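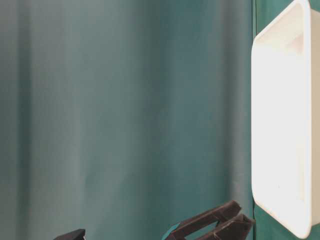

A reader wrote in to tell me I was being unfair to the Urnthorpe show, that interactive design has to start somewhere and at least people were touching things. Fair enough. People were touching things. I touched a lot of them myself.

For anyone who missed my October post, the show is called Uno and it comes from the Hsieh studio. You walk through 6 rooms, press a button in each one to say how a chair makes you feel, and at the end a printer hands you a slip with your "design temperament." I went through twice and gave opposite answers the second time. Both slips said I was a Listener.

The wall text claims the answers from 2000 visitors will shape the studio's next furniture line. Maybe so. I asked at the front desk how that would work and was given a postcard.

I don't hate buttons. The old Botcombe show had five of them, and one changed the lights for everybody in the room, so strangers ended up arguing over it — a real response to something you did. At Uno the chairs are roped off. You rate the comfort of a seat you can't sit in.

The same reader says the second version, opening in the spring, will fix the slips. I'll go, and I'll pay full price again, but I'm bringing the two I already have.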